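Evening Server Wanted, Bastum Supper Room

The Bastum is a 7-table restaurant at the wrong end of Sosgate, open for dinner and, when the landlord's plumbing allows, lunch. We need a server from September. The last one left for law school, and we try not to take it personally.

You will carry plates, pour wine, and explain to guests that the soup is meant to be that color. You should be able to add up a check when the card machine sulks, which it does by eight most evenings. Experience is nice. Two sturdy shoes are better. We will train the right person, mostly by shouting kindly.

Shifts run from 4:30 p.m. until the last table stops telling each other about their kitchens. Tips are pooled and split the same night. You eat before service, whatever Tolera Woldegiorgis feels like cooking, and she has never once taken a request.
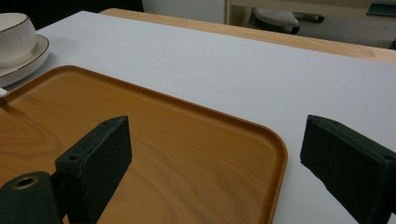 Trial shifts are paid in full, including the one where you drop something. Parking is behind the Chraibi bakery, not in front of it, as several former friends of ours have learned.

To apply, send a few lines to Tomás Ní Bhriain, front of house, or come by before four and knock hard. No résumés over one page. He reads them standing up.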